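Print this message | E-mail this message
Reading time: 2 min

Re: [cell-practice] Draft 3, section 5: cable slack and the start-of-session check
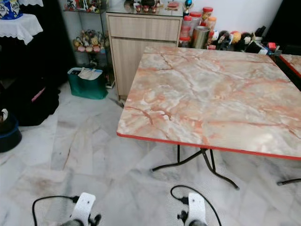
Two-gripper setup at the folding table, cable loops at left and right.

Replying to the list, as the question has come up in two threads.

> Section 5.2 of the draft says the cable at each gripper "shall be
> dressed so that it cannot enter the work area." We run Plokby
> grippers with a free loop at each side and no clips. If we shorten
> the loop, the cable pulls at the connector when the wrist turns. If
> we leave it, we fail 5.2 as written. Which one does the group want?
> Also, does 5.4 apply to furniture that is in the room but is not
> used for the task?

On 5.2: the wording is too strict and I propose to change it. A free loop is acceptable if it stays clear of the finger plates through the full wrist range. Suggested text:

5.2 Each gripper cable shall have enough slack to reach every position used in the task without tension at the connector. The loop shall not pass between the finger plates or below the table edge on the operator side. The operator shall check this by moving each gripper by hand to its limits before power is applied.

The last sentence matters most. In the Fenen log, which covers 332 sessions, 30 were stopped for a cable fault. Of those, 16 had no entry for the hand check. I would not draw more from the log than that, as the form changed in February and the older sheets have no box for it.

On 5.4: yes, it applies. The section covers anything within reach of the arms at full extension, used or not. In a home or a shared room this means shelves, cabinets and whatever stands on the floor along the wall. Glass shelving and small ornaments should be listed by location on the site sheet. They don't have to be removed if they are outside the reach line. Bags on the floor are a trip hazard for the operator and come under 5.6, which is unchanged.

Folding tables: the draft is silent. Darko asked for a ban and Brorico asked for no rule at all. I suggest the following as a new 5.5a:

5.5a A folding table may be used if the leg locks are engaged and all feet are in contact with the floor. On tile or other smooth flooring, non-slip pads shall be fitted. The table shall be checked by hand for movement at the start of each session and after any contact fault.

Patterned table tops are a separate matter. Strong veining can affect object detection, but that is a data quality issue and belongs in part 2. Please don't send comments on it against section 5.

Still open: whether the site sheet should be repeated when a table is moved within the same room. My reading of 4.1 is that it should. The tracker item is 513. Please put replacement wording there and keep general discussion on the list.

Section 5 editor

Print this message | E-mail this message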